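**Fasteners and Torque, notes for week 2**

A bolted joint holds because the bolt is stretched. The stretch is called preload, and it clamps the parts together. Most of the torque you put in goes to friction under the head and in the threads.

Reading: Momine handout, page 20.

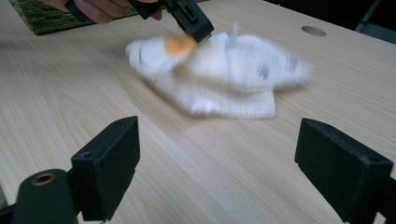
Giang Phùng objects that the handout treats lubricated and dry threads alike. Fair point - use the dry values for homework and write "dry" next to each one.

Tightening order matters on flanges. Work in a cross pattern and bring every bolt to 50 percent of final torque before the last pass. The Dutanden pump cover (drawing 1343) is the case we will use in lab.
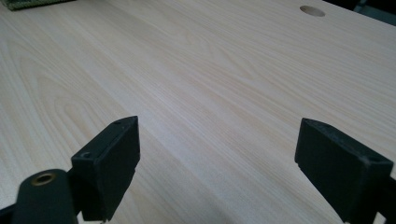 Can a lock washer make up for low preload? It can't; the joint will still slip under side load.

Lab sheets go to Oanh Khổng. Put the wrench setting on the first line, with units.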